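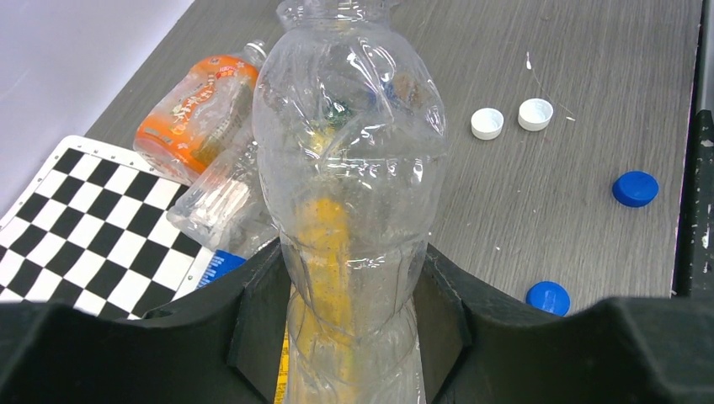 Linudis 42 Indoor Recycling Bin

Home > Waste and Recycling > Indoor Bins > Linudis 42

The Linudis 42 is a floor-standing recycling bin for kitchens, staff rooms and corridors. It holds 42 litres and takes plastic drinks bottles, cans and cartons. Barrera make it at their Trivthorpe works and we keep it in stock at Vekwood all year.

The body is powder-coated steel with a lift-off lid. Inside is a rigid plastic liner with two handles, so the bin can be emptied with or without a sack. If you do use a sack, the rim of the liner has a groove to tuck it into. The lid sits over the top and hides the edge of the sack.

Available in grey, dark green and white. The grey and the green have a slightly textured finish that doesn't show finger marks much. The white is smooth and needs wiping more often.

What is in the box

Bin body and lid
Plastic liner, 42 litres
Four rubber feet, already fitted
Sheet of six stickers for marking the lid
Two wall screws and plugs

The wall screws are for places where the bin might get knocked over, such as a school corridor. Most customers leave them in the packet. The holes are behind the liner, near the top, and you will need your own drill.
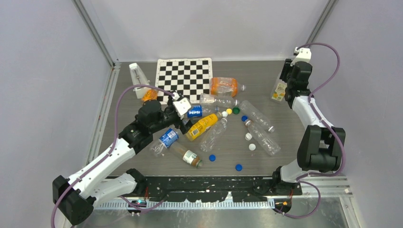 Can I get the lid with a different opening?

There are two lids. The standard one has a round hole for bottles and cans, and the other has a wide slot for paper and flattened cartons. They fit the same body, so you can buy a spare and change the bin over later. Please say which one you want when ordering - if you leave the box blank we send the round hole.

Choosing how many

For a small office kitchen one bin is normally enough if it is emptied at the end of each day. For a canteen or sports hall we suggest a pair, side by side, one with each lid. The sides are flat and the feet do not stick out, so the bins can stand right up against each other. A joining clip is sold separately and stops them drifting apart when the floor is mopped.
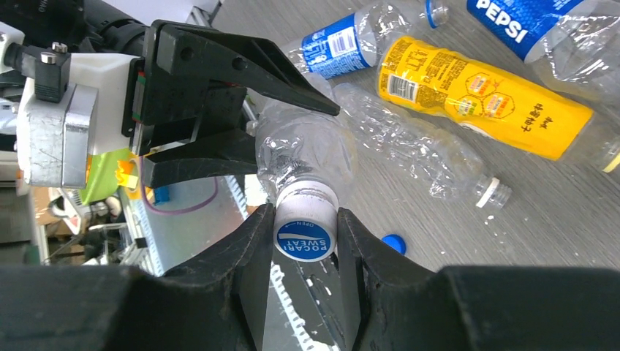 The capacity of any bottle bin depends a good deal on how people use it. Full-shape empties fill the liner quickly and leave large gaps between them. A clear bottle crumpled like the one shown takes up less of the liner, and the round hole is wide enough to drop it in without pushing. Check with your waste collector before you print a notice about small parts such as the white cap in the same picture. Collectors have their own rules on whether caps should be left on, and the stickers supplied with the bin include a blank one for writing this in.

Cleaning and care

Lift out the liner and rinse it with warm water and washing-up liquid. Let it dry before putting it back. Wipe the steel body with a damp cloth and avoid scouring pads, which will mark the coating. The bin is for indoor use only and the coating is not covered if it has been kept outside.

Spare parts

Liners, lids, feet and stickers can all be ordered from the Linudis spares page. Barrera changed the liner handles in April. Old and new liners both fit the current body.

Delivery

Orders placed before 2 pm leave Vekwood the same working day. Allow up to four working days for green, as we hold fewer of these. Bins come assembled, one to a carton.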